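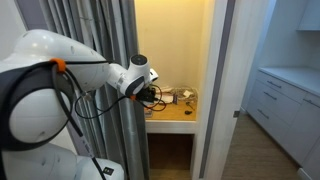

Handout 4: Costing the Arm Before You Buy the Arm

Planning and Budgeting for Automation, Sturndale evening course
Notes by Mbali Nkosi, updated 24/06/2019

Hi all! These are the notes I promised, tidied up a bit from what I scribbled on the board. If you missed the session you should be able to follow along, but do get somebody's copy of the Sketetdale worksheet too, as I refer to it all over the place.

Where we left off

Last time we talked about the quote. You ask a supplier for a robot arm, you get one big number, and your boss says yes or no to that number. My whole argument in this part of the course is that the big number is the easy bit. The stuff that wrecks a budget is everything hanging off the arm — sometimes quite literally.

Dressing the arm

Look at the cables. A bundle is clipped to the big link with an orange clip, there's another small orange clip near the wrist, and between the two the black cables sag in loops down toward the gripper. There's a padded black sleeve around the lower part of the link as well. I'd put every bit of that on its own budget line, called "dressing" (that's the word most people use, and it makes the finance folks laugh, so they remember it).

What goes on the dressing line:

Clips, straps and ties, plus spares
Sleeves or covers
Extension cables for anything mounted at the wrist
A few hours of somebody's time to route it all, and then to route it again

Please don't skip that last one. On my first project at Wultby I gave cable routing no hours whatsoever and we spent 2 days on it. The parts came to $310, which I had also not budgeted for, so that was a fun meeting.

The gripper is a separate purchase

I know, I know, I said this in week one. But three of your draft budgets still have "robot arm (with hand)" as a single line! Split them. Arm, gripper, mounting plate, gripper cable, spare fingers. Your arm might last for years, and you may well want to change the gripper as soon as the job changes. If they're lumped together you can't compare two suppliers fairly either.

For the Urquhart exercise, use $2505 for the gripper and its mounting plate together. Leave the arm price blank for now and we'll fill it in as a group.

The place it has to work in

This is my favorite part, so forgive me if I go on. The arm up top is reaching toward a lit alcove with a wooden shelf in it, and on the shelf there's a tangle of cords, some papers and other small things. Curtains behind, a doorway right beside it. Now plan for that! A shelf set back into a wall means the wrist has to go in from the front, so you care a lot about how far the arm reaches and how thick it is at the far end. Loose cords are a pain to pick up, and flat papers are worse. Soft curtains move. Doorways have people in them.

So before you ask for a single quote, go and measure:

Width, height and depth of the space the wrist goes into
Distance from the base to the farthest thing you want to pick up
Anything that swings, slides or hangs nearby
Where people walk, and how close that is to the arm at full stretch
Where the power is (take a photo, you'll forget)

Lourenço Nogueira came in to talk to us about this last bit, and his advice was to do the measuring twice, with a different person holding the tape the second time. I've stolen that and it's now a course rule.

Lighting

A short one. If you're using a camera to find things, lighting gets its own line. A warm-colored wall that's bright at the top and dimmer down at the shelf can be tricky, and a lamp is cheap next to a week of fiddling with settings. I'd rather see a lamp in your budget that you never buy.

Contingency

You asked how much. I don't love a flat percentage, I'd much prefer that you go line by line and mark each one as "quoted," "guessed" or "no idea." Then pad the guesses and go get prices for the no-ideas. If more than half your lines are guesses, you don't have a budget yet, you have a wish list, and that's fine for a first draft.

For next time

Finish the Urquhart sheet with dressing and gripper on their own lines. Bring measurements of one real spot where you'd put an arm, at home or at work, messy is good. Work in groups of 2 if you can. And if your supplier has sent a quote you're allowed to share, bring it along and we'll pull it apart together — kindly!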